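搜索本站 请输入关键词 搜索

换季收箱子,顺便学了一点西班牙语

二月里我把家里的储物间清了一遍。起因是楼上漏水,靠墙的两个纸箱底部发软,再不动就要散架了。箱子大多是搬家时封的,有的上面只写了“杂物”,我自己也说不清装的是什么。

那段时间我正在跟 Soledad Vidal 上网课学西班牙语,每节课结束她会布置一小段口头作业,内容随便,讲当天做了什么就行。于是那几个星期的作业全是收箱子。我学会的第一批名词因此很偏:胶带、霉味、衣架、樟脑。点菜反倒到现在还说不利索。

冬天的东西占地方最多。毛毯两条,围巾若干,还有过节用的红色绒布和白绒边之类的零碎,压久了都是褶子。我的做法是先挂起来散一散,再决定留不留。

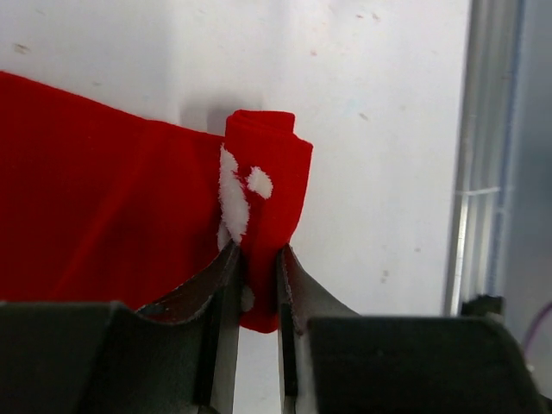 一、先分“用”和“不用”,别分种类

以前我按种类收,衣服归衣服,书归书,结果每个箱子里都混着几年没碰过的东西。这次改成只问一句:去年冬天用过没有。用过的放外侧,没用过的放一边等处理。

同事 Pieter Dewulf 的办法更严格,他每样东西只给一年。我做不到。一件旧大衣我连着三年没穿,还是留下了,料子好,袖口改一下还能穿。

二、箱子的尺寸要统一

旧纸箱大小不一,摞起来总有空当。我在 Dumia 买了四个同尺寸的带盖收纳箱,差不多200块钱,盖子扣得紧,就是轮子不太顺,装满以后在瓷砖上推会跑偏。Morkel 的箱子看着结实一些,但是比我的架子深,放不进去,退了。

买之前一定量架子的净深。我第一次量的是外沿,多算了两厘米,白跑一趟。

三、标签写在侧面

写在盖子上,一摞起来就看不见。我用的是普通白胶布加油性笔,侧面写中文,下面写一行西班牙语,算是复习。Soledad 看了照片,挑出三个拼写错误,其中一个是把“毯子”的重音标错了位置。改了以后我倒是再没忘过。

节日用品单独放一箱,标签上写的是“年底”。帽子、绒布这类软的放在最上面,灯串绕在硬纸板上,放在最底下。彩球用旧袜子一个个套起来,比报纸省地方,来年拿出来也不用擦油墨。 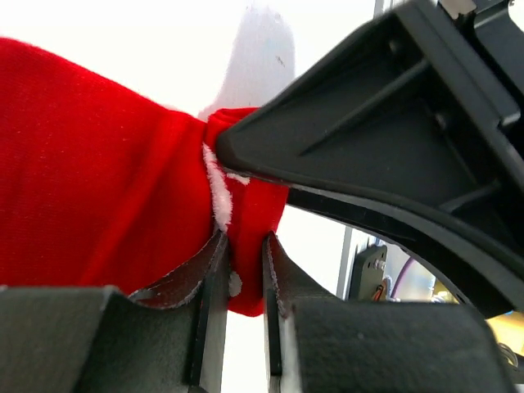 四、处理掉的东西去了哪里

书卖给了街口的 Cruzado 旧书店,一共收了36本,老板翻得很仔细,封面有水渍的一律不要。不要的那些我又拎回来,送给了楼下想练毛笔字的邻居当垫纸。

衣服洗过以后送到社区的回收点。那里下午四点就不收了,我第一次到的时候门已经关上,只好又背回家。小家电最麻烦,一台 Juruvia 的榨汁机,电机是好的,杯子裂了,配件早就停产。问了几个人都不要,最后走的是大件回收。

储物间现在能走进去转身了。漏水的那面墙等物业来补,补之前我没往那边放东西,只靠了一架折叠梯。

西班牙语课换到了第二册,新作业是讲一次旅行。我还没想好讲哪一次,可能讲那趟去海边结果下了四天雨的。降雨相关的词已经查了一页,“毛毛雨”有好几种说法,下节课要问问她平时用哪个。

分享 4 评论 2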